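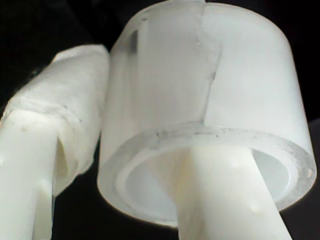 Fingertips on the Alleo, one wrapped and one capped.

Alleo gripper: questions we keep getting

What is Alleo?
A two-finger gripper we're building on the end bench at the Atelham workshop. Lorna Panganiban draws the parts, Reynaldo Mercado prints them, and I answer the email.

Why are the fingertips wrapped at all?
Bare printed plastic is slippery. Our first pair could close on a mug beautifully and then let it leave. A soft, wrinkly tip gives a bit and grabs more. It also looks like a first-aid class, and we've made our peace with that.

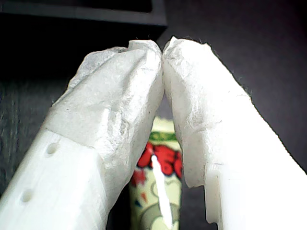

How long does a wrap last?
Our target is 1,000 grips. The best so far managed 200 before Isabelle Lemieux took it off on grounds of decency. Change yours when the edges start to lift — or sooner, if you have guests.

Can I use my own tape?
Yes. Start below the tip, work upward, and don't stretch it. Wrinkles are fine. Thick lumps on the inside faces are not, as the tips will meet early and the rest of the finger never gets a say. 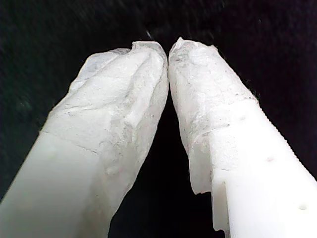 If that happens, peel back to the plastic and start over. Adding a second layer to even out the first is how Reynaldo lost an evening in August.

Do you sell them?
No. Files are free to anyone who asks, and Janelle Saludo will print you a pair if you bring filament.

Will it lift my toolbox?
No.

Last updated 22/05/2022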